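Notes from a chat at the mending table, April. Typed up quick, sorry for the state of it.

Undo is one long room over a shop that used to sell lamps. Pale wood table, a kettle, a window that sticks. The woman who runs it would rather I left her name out, so I have. She fixes small things for people. Plastic things mostly, "the stuff the repair shops hand back to you."

She started in a cupboard. Properly a cupboard. "Under the stairs at my sister's. One bulb. I did a radio in there and a food mixer and then my sister wanted the hoover back in."

Now she has the room four mornings a week and pays for it out of the jobs. Minimum charge is £5. People leave it in the tin by the door or they don't, and she doesn't chase. Last year she did 248 jobs, all written up in a ledger with the spine gone. I had a flick through. "Fan, rattles." "Lid, lost, made new." "Toy crane (again)."

What does she keep on the table? Less than I thought. "If it's out, it's because I'm using it or I used it yesterday." Blue electric screwdriver, the pen kind. A zip pencil case in teal, which holds the bits and the tiny files and a tape measure from a cracker. A tan cup for sticks. She uses the sticks for glue, for poking, for holding things apart while they set. "Wooden ones. Metal scratches and plastic melts, or it joins in with the glue."

And a green ring she's been at for a while, thick as a slice of bread, holes and slots in the top.
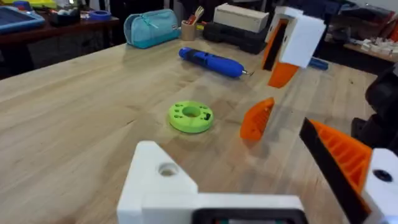
How do you stop small screws going missing?

She tapes them down in the order they came out, on a strip of masking tape with a number next to each. "Then you go backwards along the tape. I used to use an egg box. Knocked it off the table. Never again with the egg box."

The tape strips go up on the wall till the job goes home. There were a few up there when I visited, one gone yellow. Owner moved to Uvar, she thinks. The thing itself is in a bag under the sink, waiting.

We talked about tools a bit. She isn't fussy. Had a posh set once, from a firm called Alipour, lovely drawer, every size, and found she used two of them. Sold the rest. The electric screwdriver she was rude about for years. "I thought it was cheating. Then my wrist went." Now she does the long boring part with it and the last turn by hand, always, becuase that's the turn that splits the plastic.

"You feel it go tight. Then you stop. Everyone does one more. Don't do one more."

Colour comes up next. Bright parts are a kindness, she says. Orange, lime, anything that shows on pale wood. Beige parts on a beige table and you're on your knees with a torch by lunch. She painted one batch of grey clips pink with nail varnish just so she could find them. Customer got them back pink. Customer was fine.

Curved parts she finds hardest. A flat bit you can clamp. A curve rolls off or springs out, and if it's thin it won't glue straight unless something's holding it up. She's tried plasticine, rice in a sock, a folded tea towel. The sock is best. She did say why but I was drinking my tea and missed half of it. Something about it giving way evenly.

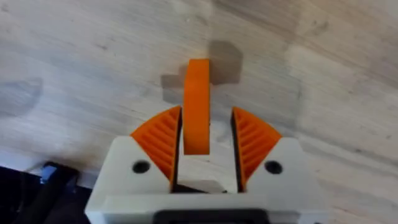
What glue works best on a cracked plastic part?

Depends on the plastic, so she tests a dab somewhere hidden first and leaves it overnight. "Two-part epoxy for most of it. Rough both sides up with sandpaper, 100 grit, wipe it, thin coat. People put far too much on. It all squeezes out and then they've glued it to the table."

She finishes with finer paper, 400, where the join shows. Doesn't bother if it's inside. "Who's looking?"

There's a Saturday-ish feel to the place even on a work morning. Radio on low. Somebody came up with a jug handle in a sandwich bag and went away again with a ticket. She's on at them at Flondero, the community shop down the road, to take drop-offs so people needn't do the stairs. They're thinking about it. They have been thinking about it since the autumn.

Does she turn things down? Mains stuff, if it's got wet. Anything with a swollen battery goes straight out. Car seats, never. "I can make it look mended. I can't promise it's mended."

And the tidying? She gives it ten minutes at the end. Screwdriver on charge, pencil case zipped, table wiped with a damp cloth, crumbs of plastic into a jar. She means to do somthing with the jar.

Open mornings, up the side stairs, ring twice. Bring all the pieces, even the ones you think don't matter.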